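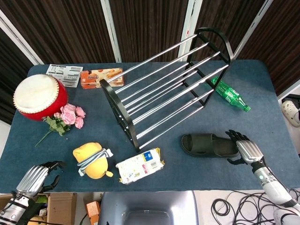 ## Two-Armed Robot Takes Shape at the Harnthorpe Workshop

Members of the Harnthorpe shared workshop have reached the handling stage of Tomari, a two-armed robot that is being developed on the premises for household tidying. The workshop confirmed in June that work on the arms and hands will continue through the end of the present term.

The project is led by Algirdas Ķēniņš, a member of the workshop's electronics section. Current sessions take place at a cloth-covered table set with everyday goods, among them a shoe rack with chrome rods, a green plastic bottle, a yellow plush toy and a black slide slipper. The robot's right hand is shown with its fingers curled around the heel of the slipper.

"Soft objects and shiny ones ask for very different things from the same hand," Ķēniņš said. "We would like to settle the grip before we move on to speed."

The workshop has set aside 2000 euros for the build, to be spent on wiring, spare parts and a sturdier mount for the arms. Evening sessions are limited to 18 members and begin at 7 p.m. in the Krūmiņa room. Those who wish to take part must hold a current safety card - cards issued by the Ustenton workshop are also accepted.

A list of 40 household items has been drawn up for the next round of trials, and members may propose additions in writing at the front desk. Wiring notes and hand settings are kept in the project binder, which may be read on site during normal opening hours.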